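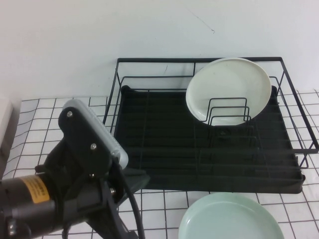 Friday, August 28, 2020

Spent the evening moving the old laptop over to a lighter desktop, which I have been promising to do since March. It has been running the full works, with shadows and wobbly windows and a dock that swells up when the pointer goes near it, on a machine that takes as long to open a folder as I do to find my glasses. I wanted something plain. I had in mind the look of a black wire rack against a white wall with one white plate standing in it, and what I had was a taskbar in four shades of blue that I apparently chose on purpose.

The backup came first, because I have learned that much. It copied 974 files and then stopped to tell me the stick was full. The stick was full of the previous backup. I deleted that one while holding my breath, started again, and made toast.

The new desktop went in without a murmur. I logged out, picked it from the little menu, logged back in and got a grey screen with a clock on it. The clock was wrong. I was rather taken with it all the same. Memory use at rest had dropped by 500 MB, and I sat looking at that figure for longer than I looked at anything I had installed the machine to do.

Then the themes. I tried Closter, which everyone on the forum swears by. The window buttons are so small that closing anything is a test of character, and the menus come out dark grey on slightly darker grey. Fine for the young. Brulbridge was better, with proper edges you can grab hold of, but it only themes half the programs and leaves the rest looking as they did when I first had a mobile phone. The file manager and the text editor were sitting side by side like two people who have turned up to different weddings.

Kept the Brulbridge borders in the end and put the Masau icons on top. They are meant for something else entirely, and the folder for Music is the same as the folder for Videos, but they are clean and they don't shine. I have had enough of icons that shine.

Wallpaper took an hour. I went through everything in the Pictures folder, tried most of it stretched, then centred, then tiled (never tiled again), and settled on flat green.
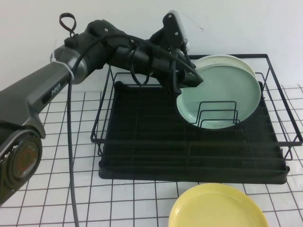

PIPER arm and the dish rack.

The sound stopped working at this point. I hadn't touched the sound. The forum said to edit a file, and a reply underneath said on no account to edit that file, and a third person said they had the same problem and had anyone solved it, 6 years ago. I restarted 3 times and it came back on the last one, louder.

Still to do: the battery icon says 0% when plugged in and vanishes when it isn't. The shortcut for taking a screenshot now locks the screen. And the login page still says Campbell, which is what I called this computer when it was new – I can't remember why, and I can't find where to change it.

Bed. The update thing has just popped up wanting to restart. It can want.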